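I have been putting off writing about the Jultaven desk mat because, well, it's a desk mat. It's gray and it lies there! But three people have asked me about it now, and I've been using it since February, so fine, let's do the mat.

Some background first. I wrap things. I run a tiny gift and stationery sideline out of my spare bedroom, mostly soaps, tea, candles, little cartons of shortbread at the holidays, and every single thing that leaves the house gets put together on one surface. For years that surface was my late aunt's writing desk, which is lovely and covered with a shiny varnish that shows every fingerprint, scratches if you look at it with a pair of scissors in your hand, and throws the lamp right back in your eyes at night. I tried a green cutting mat (the grid lines drove me nuts and showed up in all my listing photos). I tried a roll of brown kraft paper taped down at the corners. I tried a Rowlands leather-look pad that smelled like a new shower curtain for a month and then curled up on one side like a stale tortilla.

So the Jultaven. I got the biggest one, in the color they call Slate, which I'd just call dark gray. It cost me $60 before shipping, which made me wince, and shipping was another 10. It came rolled around a tube in a plain carton. I laid it out with cookbooks on the corners overnight and by breakfast it was flat, and it has stayed flat.

The finish is what sold me. It's matte, and I mean matte, like a chalkboard that's been wiped with a dry cloth. My desk lamp is right overhead and I get no hot spot at all. If you photograph small stuff for a shop, you know how much of your life goes into moving a lamp two inches to the left. Color holds up well against it too. Reds especially look rich, whites don't go blue, and I've stopped fiddling with the sliders on every picture before I post it.

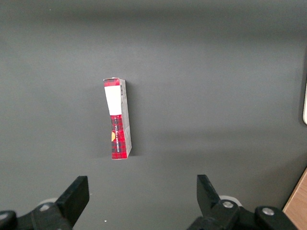 The other thing I care about is whether stuff stands up. Tall skinny packaging is the bane of my existence. On the varnished desk a narrow carton would skate if I so much as breathed on it, and on the kraft paper there was always a wrinkle in the wrong spot. The mat has a bit of tooth to it, enough that a light box stays where I set it while I fuss with ribbon. It won't fix a carton with a squashed bottom, of course. If the cardboard is soft at the corners you're still going to get a lean, and you'll notice it more on a plain background because there's no pattern to hide behind. My friend Aarti Shukla says she prefers a busier backdrop for exactly that reason. She shoots on a piece of floral wallpaper and her pictures look great, so what do I know.

Same goes for wear and tear on the packaging, by the way. A plain dark surface is honest to the point of rude. Creases, scuffs, a tired top flap, it all shows. I buy a lot of old-stock cartons in plaid and tartan for the winter orders, and I've gotten much pickier about which ones I send out since I started sorting them on this thing. I guess that's a plus? My recycling bin thinks so.

Now the complaints.

It shows lint. Oh, does it show lint. Tissue paper dust, cat hair, the fuzz off cotton twine, all of it. I keep a sticky roller in the drawer and go over the whole mat before I take pictures, and then usually again halfway through. A damp cloth works too but it takes a while to dry evenly, and until then you've got dark patches.

Tape is a mixed bag. Painter's tape peels off clean. Regular packing tape left a faint shiny strip on the left side that I have never managed to get rid of, and I tried dish soap, rubbing alcohol and a fair amount of muttering. I keep my tape gun on that side now so it's covered.

And please don't cut on it! The listing says "craft friendly," which made me think I could run a blade across it. I could not. I have a two-inch scar near the front edge from my first week. I emailed the seller and got a very nice reply from a Kamil Kadlec, who told me it's meant for assembly and writing and offered me a discount on a cutting board, which I didn't want. They should fix the listing, though.

How does it compare? I borrowed a Prarnley from Ghazal Rashti, who teaches the calligraphy class I keep half dropping out of. The Prarnley is thicker and nicer under your wrists, and if I mostly wrote at my desk I'd pick it without thinking twice. But it has a slight sheen, and the stitched border catches on tissue paper. It also cost her a good deal more than mine did. The Jultaven has a plain cut edge that you can slide things right off, straight into the mailer.

Would I buy it again? Yep, same size and same color. I'd skip it if you have a white long-haired cat or you do a lot of knife work, and I'd go for the paler shade if your products are mostly dark, because my black soap boxes just about vanish on the slate.

I'm ordering a second one for the packing table in the hall once the holiday money comes in. If anyone has tried the cork-backed version, leave me a comment, I want to know if it slides on laminate.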